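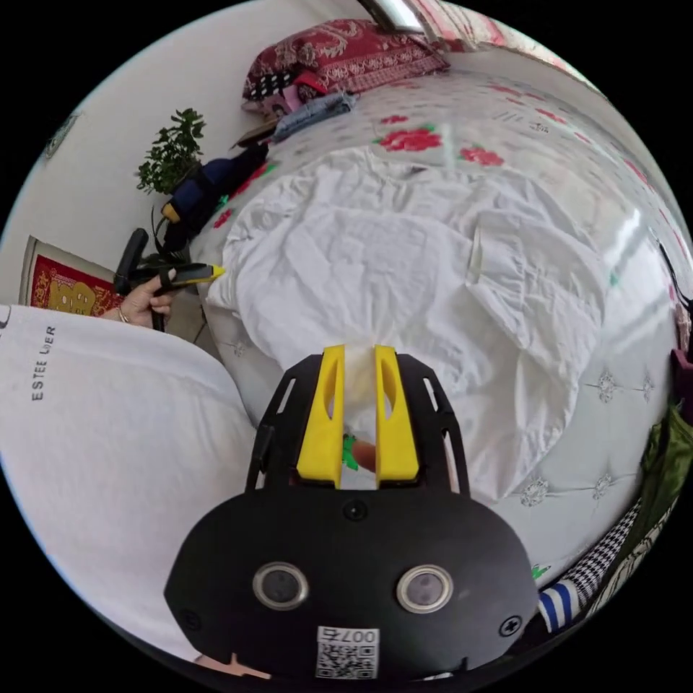
Clearing and folding on the bed

A bed is the largest flat surface in most bedrooms and works well as a folding table, provided it is stripped of loose items first.

1. Remove everything from the cover: toys, socks, chargers, books. Small soft toys go in one box by the door and are sorted last.

2. Pull the cover tight from the foot end. On a quilted cover with a diamond pattern, the stitch lines can be used as a guide for straight folds.

3. Separate by fabric before folding. Knits, wovens and anything with a drawstring each get their own pile.
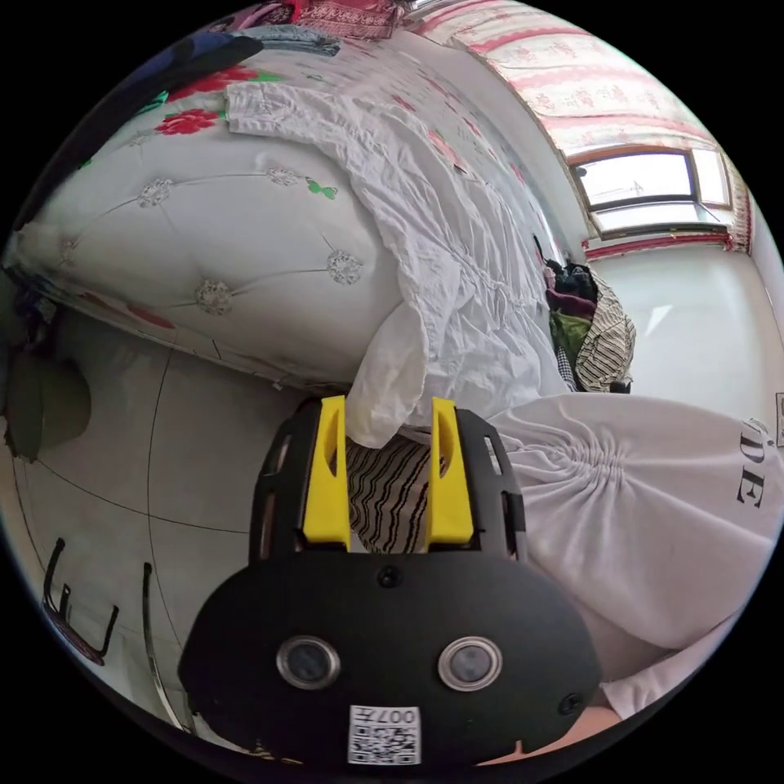
Striped fabrics should be folded along the stripe where the pattern allows. With wavy stripes, ignore the pattern and work from the side seams. Plain white cloths that have been left crumpled should be shaken out twice, held by two corners, and laid flat for 5 minutes before folding.

4. Printed T-shirts: fold with the print inwards. Large lettering cracks along a hard crease, so place the fold lines to either side of it.

5. Stack no higher than the depth of the drawer. Ours is a Dorkov chest, and a pile that stands above the drawer front catches on the rail.

Gunvor Berge wrote in to suggest rolling the knits. This saves space in a shallow drawer but leaves marks in heavier cotton.

Start on Saturday morning if the bedding is also being changed, and put the clean sheets on last.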